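The Clockmaker's Supper

Part One

By the time Mareike Lammers had lived thirty years in the flat above the bakery, she had stopped hearing the trains, the ovens and very nearly the church bell, but she still heard the clock. It had come with her from the Sauerland in a crate packed with her grandmother's tablecloths, and it had never once in its life agreed with any other clock in the house. Her grandmother used to say that it kept Plistach time, Plistach being the village where it was built, and that people in Plistach had always been a little behind with everything except supper.

So when it stopped one evening in November, at twenty past six, with the soup just starting to tremble in the pot, Mareike put down her spoon and looked at it the way you'd look at a friend who had left the table in the middle of a story.

She gave it a day. She was a great believer in giving things a day. Then she wrapped it in the oldest of the tablecloths, the one with the plum stain, and carried it down the stairs and along Virell Street to a shop she must have passed every week and never gone into, because what would she have wanted there? It sold clocks, and she had one.

The man behind the counter was called Brillis, or at any rate that was what the window said, and he answered to it. He was younger than she'd expected and had a cold. He unwrapped the tablecloth very slowly, folding each corner back and smoothing it flat — she liked him for that — and then he bent down and put his ear to the case as if the clock might whisper.

"When did you last have it cleaned?" he asked.

Mareike thought about this. She thought about her mother, who had cleaned everything, including things that belonged to the neighbors, and about her grandmother, who held that dust kept the works warm.

"I don't believe we ever did," she said.

He wrote something on a ticket and told her to come back after the weekend, and she walked home with the tablecloth over her arm, feeling oddly light and not much caring for it. 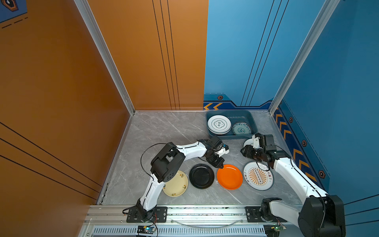
Part Two

The flat was dreadful without it. She hadn't known how much of her day she hung on that clock, wrong as it was. She would look up to see whether it was time for coffee and find a pale square on the wallpaper, and then she would have the coffee anyway, and sometimes a second one, and by evening she was wide awake and writing letters to cousins she hadn't written to in years. One of them telephoned the next morning to ask if she was ill.

When she went back, Brillis had the clock on the counter already, ticking away, with its door open.

"It was only dirt," he said. "And this. It was down behind the weights."

He slid a folded paper across to her. It was brown at the edges and had been written in pencil, in her grandmother's big sloping hand, and it was a recipe for the dumplings. The real one, with the nutmeg and the stale rolls soaked overnight, the one the whole family had argued about at every funeral, and which her aunts had each accused the others of hiding.

Mareike read it through, and then she read it again with her glasses on.

"I've set it right for you," Brillis said. "It was four minutes slow."

"Oh, but you'll have to put it back," she said. "I'd never get supper on the table."

He looked at her for a moment, and blew his nose, and moved the hand back four minutes without asking anything else. She paid him, and at the door she turned around and asked whether he had anybody cooking for him with that cold. He said that he mostly had toast.

"Half past six, then," said Mareike. "Over the bakery, the green door. By my clock, mind."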